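4.2 Do mixed wall finishes make a room feel smaller?

The claim that a room with several wall finishes feels smaller than a plain one turns up in most decorating guides, usually with no source. Where a source is given, it tends to be the Darora survey, which asked 276 tenants to guess the floor area of their own living rooms. We have doubts about how much weight that survey can bear. Tenants had signed leases that stated the area, and the report does not say whether they were asked to put these away first.
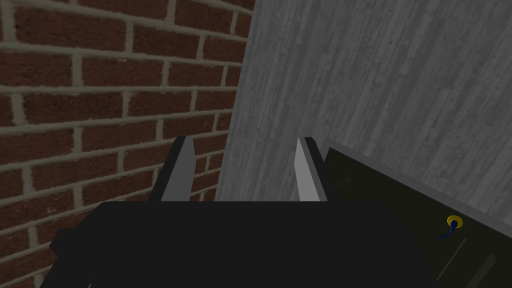 A second problem is the word "mixed". In the Darora forms a room counted as mixed if any two walls differed, so a change from cream to white was treated the same as a change from brick to paint. The later Amier study tried to fix this with a scale running from one to six, but the scale was filled in by the letting agents, who had rooms to let. 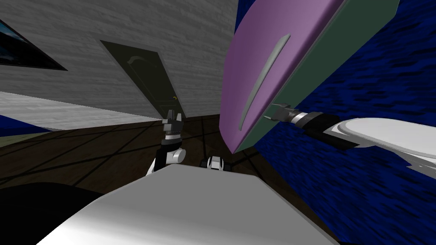

Figure 4. Grey and blue walls meeting a dark brown wooden floor, with a green door.

Amier reports 386 guesses and a small effect in the expected direction. Take out the 40 rooms with a sloping ceiling – which the authors themselves advise – and the effect is hard to tell from noise. The paper's summary does not mention this. Nor does it mention that the Mrema flats, which make up most of the mixed group, were older and had smaller windows. Daylight may be doing the work that has been credited to colour.
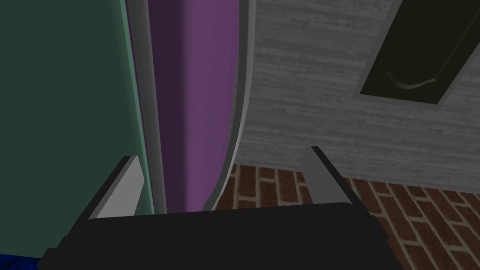 Tamsin Okell

None of this shows that finishes have no effect. It shows that the two studies most often quoted could not have found one reliably. The Cludar trial, due to report in May, will repaint the same rooms between visits, and that removes the worst of the trouble. It still relies on spoken guesses, though, and people like round numbers. We would put little faith in any difference smaller than the rounding.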